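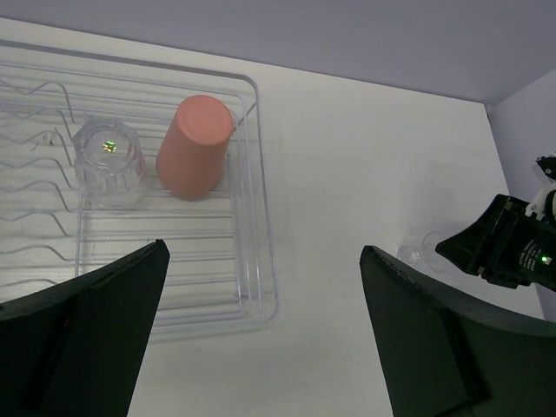 Pink cup and glass tumbler, upside down in the rack.

2020-01-05
By the Citow Talks desk

Leave It to Drip: Speaker Notes on Drying Up

Notes for the Ultthorpe evening. Same talk as Dritamthorpe, minus the bit about sponges, which went on too long and upset a man in the second row.

OPENING

Wait for the chairs to stop scraping. Start with the question: who here owns a tea towel they are ashamed of? Hands will go up. Put mine up too. It has a map of a Scottish island on it and most of the coastline has gone.

Then straight in. Tonight is about the part of washing up that comes after washing up. Washing up has its own songs, its own gloves, its own aisle. Drying up gets a rectangle of cloth and a bad atmosphere.

Say early on that I'm not a scientist. I write leaflets for Todorova, a small firm that sells kitchen things to people who already have kitchen things. I have written the words "ideal for busy households" more often than any person should.

PART 1: TWO KINDS OF HOME

There are drippers and there are wipers. Drippers leave everything in the rack until it is needed again, at which point the rack has become a cupboard. Wipers can't go to bed with a plate in the rack. Most couples contain one of each. I don't know how they find each other.

I grew up with wipers. My grandmother dried the washing-up bowl. She dried the tap. If you stood near the sink for long enough she would have a go at your elbows.

I married into drippers. The first time I stayed with my in-laws I picked up a towel after supper and was asked, quite kindly, whether I was unwell.

Pause here. Somebody usually turns and looks at whoever they came with. Let them have it out.

PART 2: THE CASE FOR THE TOWEL

Be fair to the wipers, they bring friends.

A towel gets the water off before it can leave marks. If you live with hard water, and in Ultthorpe you do, a glass left alone dries with spots on it, and the spots are chalk, more or less. You can rinse and rinse. The water you are rinsing with is the problem.

Knives want drying too, the good ones anyway. So does cast iron, which will rust out of spite. Wooden spoons can look after themselves if they're stood up somewhere airy, though mine have always ended up lying in a puddle.

And a small kitchen has to be cleared. My first flat had a worktop the size of a tray. If I didn't dry the pan I couldn't chop the onion, and if I couldn't chop the onion there was toast again.

There's the company as well. One washes, one dries, both face the window. I have heard more family news at a sink than at any table, probably down to not having to look at anyone. Teenagers will say nearly anything to a saucepan.

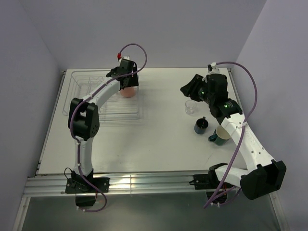 Reading time: 6 min

PART 3: THE CASE FOR THE RACK

Now the drippers. They will have been waiting with their arms folded.

Their best point is the towel itself. Ask the room when theirs was last washed. Don't ask for hands, just leave the question hanging there like the towel. A towel that has dried the dishes, then a pair of hands, then the dog's bowl, then a spill nobody owned up to, has had a full life, and you are about to introduce it to a wine glass.

Air, on the other hand, doesn't need ironing. (My grandmother ironed tea towels. She ironed dusters. I have decided not to think about this.)

Second point, time. Twelve minutes after supper is still twelve minutes. You could spend it on a crossword. You could spend it in an argument about whose turn it is to dry, which is how we generally spent it.

Things to say about racks in general, for anyone who came hoping for practical advice:

Leave gaps. Plates leaning on each other stay wet where they touch.

Cups and glasses go upside down, but on bars with air underneath. Upside down on a flat cloth, a mug makes its own weather.

Heavy things at the bottom. I know you know. I knew as well, and I had a gravy boat once.

Wash the rack. People look startled at this every time. It stands in drips all its life and grows a sort of pink film in the corners. Warm water, a bit of vinegar, an old toothbrush that you then put somewhere well away from the current toothbrush.

Empty it. This is where drippers lose the room. A rack that's never emptied is a tower, and sooner or later someone wants the sieve at the bottom.

PART 4: THE LEAFLET

Short one, cut if running late.

In March I was asked to write a leaflet on drying up for Todorova. I wrote five drafts. The first told people to use a rack and the second told them to use a towel. The middle ones tried to please everyone and read like a peace treaty. The last said: drain first, then dry what's left. It was printed. My in-laws have a copy on the fridge, folded so that only "drain first" shows. My mother has hers folded the other way.

I still think it's the right advice, for what that's worth. Let the rack do the dull part. Go and sit down. Come back and give the glasses a wipe with something clean, put the lot away, and be smug for a bit.

PART 5: QUESTIONS I WILL BE ASKED

Dishwashers. Yes, I know. They also need emptying, and they leave a small pond in the bottom of every mug. Plastic tubs come out wetter than they went in. The argument is the same, only further from the window.

Microfibre. Good on glass. Catches on rough skin in a way that makes me want to leave the room.

Linen or cotton. Linen, if someone else is paying. New linen doesn't soak up much, so wash it a few times before you blame it.

What do I do at home? Say "both" and move quickly to the next hand. If pressed, admit there are currently two saucepans in the rack and they have been there since I left for Dritamthorpe.

CLOSING

Thank the hall. Mention the tea at the back. Ask people to bring their cups to the hatch when they've finished, and watch who picks up a towel.

Contact: the Citow Talks desk | © Citow Talks 2020 | Back to top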